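Workshop and Kitchen Tips: House Rules for a Two-Armed Bench Robot

Posted by Marjorie Cheetham, Stodcombe
Oct 21, 2021

We have had a pair of small arms on the table in the back room since July, and the rules below are the ones that have stayed on the wall. They suit a household or a small workshop where the arms pick up cups, plates, bottles and hand tools. They don't replace the maker's manual. If the manual is stricter, follow the manual.

Before you switch on

Clear the table down to what the job needs. Keys, phones and pens go on the shelf.

Wipe the surface and let it dry. Crumbs under a plate make it rock when it is touched.

Check that both bases are tight. Ours are clamped and want a quarter turn every few weeks.

Look at the cables. Each one needs enough slack for the arm to reach its furthest point, but it should not drag across the table or pass under a cup. If you tie a cable back, move the arm slowly through its full reach afterwards and watch the tie.

Put the stop button where you can reach it sitting down. Try it once before the first job of the day.

Setting out the things

Heavy items go down first and stay still. Light ones are the ones to move.

Bottles must be capped, and the cap done up by hand. No open drinks while the arms are powered, yours included.

Use plastic cups and plates while you are teaching a new movement. Zinhle Steyn kept a china saucer in the set for one afternoon and we were picking bits out of the skirting for a week.

Leave a hand's width between items if you can. Grippers are wider than they look, and the back of the wrist knocks over more than the fingers do.

Tape measures should be closed with the lock off. A locked tape with some blade showing can spring back when it is nudged.

No knives, no glass, nothing hot. The same goes for aerosols and lighters.

While it is running

One person is in charge and says so out loud. Everyone else keeps their hands off the table.

Run at the slowest speed until a movement has gone through 5 times without a fault. Write the count in the book. Tâm Lâm's entries are a good model: job, speed, number of runs, what went wrong.
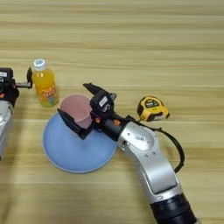
Only one arm should close on a thing at a time, unless the job is a handover. The other arm waits open and well clear of it. If both have to work near the same plate, write down which goes first and stick to it.

Set the grip as light as will hold. Thin cups go out of round under a firm grip and then slip. Start low and go up one step at a time.

If something falls, stop the arms before you reach for it. Let it roll off the table if it wants to.

Hair tied back, sleeves up, no lanyards. Children stay on the far side of the tape on the floor.

Afterwards

Send both arms to their rest position and switch off at the wall. Don't leave one holding anything overnight.

Wipe the finger pads with a damp cloth, no solvent. Replace them when the surface goes shiny. We buy ours from Omerović in packs of 8, and a pack lasts us 4 months.

Note any new noise in the book, even if it went away.

Mirjana Softić has typed these up on one sheet for the wall. Ask at the desk for a copy.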